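Clakard Binder Set: dataset card and README

Release date: September 23, 2018
Maintainers: Chelsea Greenwood (data, hardware), Bradley Entwistle (training code, evaluation)

Summary

Clakard is a set of teleoperated manipulation episodes recorded on a two-armed robot with multi-fingered hands. The task family is filing: moving ring binders between a cabinet shelf and the countertop over it. The set was built to test Naylor, our method for learning when to change grasp during contact with a fixed edge. It can be used without Naylor.

Contents

500 episodes in the training split, 54 in the held-out split. Each episode holds:

- head camera video
- joint positions and commanded joint positions, both arms
- finger joint positions, both hands
- a per-step phase label (reach, close, transfer, release)
- an episode outcome flag set by the operator

There is no force or tactile data. Earlier notes on the Kelport server mention a wrist torque channel. It was dropped in January after drift made it unusable, and the loader will raise an error if the old config key is present.

Method in brief

Naylor predicts an action chunk and a regrasp score from the same encoder. When the score passes a threshold, the rest of the chunk is discarded and a new one is requested. The baseline runs every chunk to the end. Both use the same encoder weights at the start of training and the same optimizer settings.

The threshold is set once on training episodes and kept fixed. We trained with 4 seeds per method and report all of them in results/seeds.csv, including the one that diverged.

Where the baseline fails

Most of the held-out failures are in the transfer phase. A binder is wide relative to the hand, so the fingers hold one corner and the far side is free to tilt. If the binder touches the countertop edge while the chunk still commands straight motion, the corner rotates in the grasp and the rest of the chunk no longer fits the object pose. Naylor cuts these chunks short more often, though it also triggers on some harmless contacts and is slower per episode. 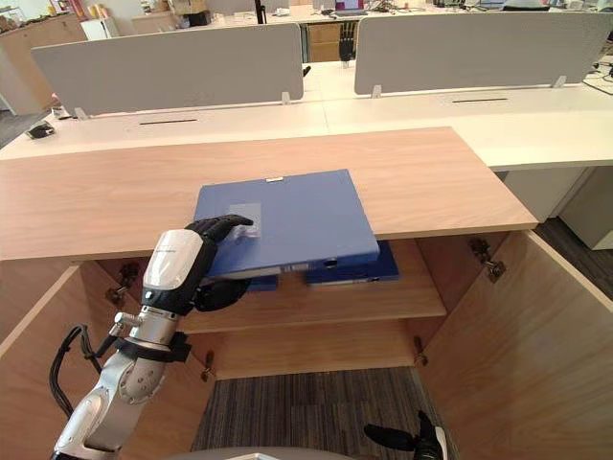 Figure 1. Head camera view. Corner grasp on a binder at the countertop edge, both cabinet doors open.

Phase labels near the edge are the least reliable part of the set. Two annotators disagreed most on the boundary between transfer and release. Where they disagreed, the earlier time step was kept.

Known limits

- One cabinet design and one room.
- Binders only. Loose paper and folders are out of scope.
- Background clutter was left as is and differs between sessions. Do not split by session if you want to test for background overfitting.
- Finger positions are read at the motor side and do not account for tendon slack.

Loading

Use the Flakano reader, version 3 or later. Earlier versions swap the left and right hand arrays without a warning. Run check_hands.py after download and before any training.

Send label corrections to Chelsea Greenwood with the episode index and time step.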